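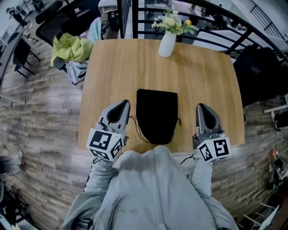 Hand-held grippers at the ready, drawstring bag up next

Come teach our robots with your own two hands!

Hi, I'm Yolanda, and I run the demonstration sessions at Skurier. I'm looking for people who'd like to spend a couple of hours with a gripper in each hand, doing ordinary chores so a robot can learn them from the recordings. Drawstring bags are the big thing right now – opening them, putting stuff in, pulling the cords closed – and we have plenty of towels and lunch boxes waiting after that.

You don't need any tech background. My best demonstrator so far used to alter wedding dresses, and she had the hang of it before I'd finished explaining! You squeeze to close the fingers, let go to open them, and move the way you normally would, maybe a little slower. Each gripper has a patterned cube on it so we can track where it goes, so please try not to cover those with your sleeves.

Sessions last 2 hours with a break whenever you want one, and pay is $76 per session. You can sit or stand. I'd ask you to come for at least three sessions, as the first one is mostly getting used to the feel of it. We're hoping to reach 4,000 good recordings by the end of June, and fumbles are fine, just start that one over.

You should be 18 or older and comfortable using both hands for a while. Lefties very welcome (we're short on you). Tie back long hair if it gets in your way, and leave bulky rings and bracelets at home.

I have 10 spots open, mornings and afternoons. To sign up, use the form on the Skurier jobs page and tell me which times suit you. Zuzanna Kaczorowski handles the schedule and will write back with a slot and directions to the door.

Yolanda Haverford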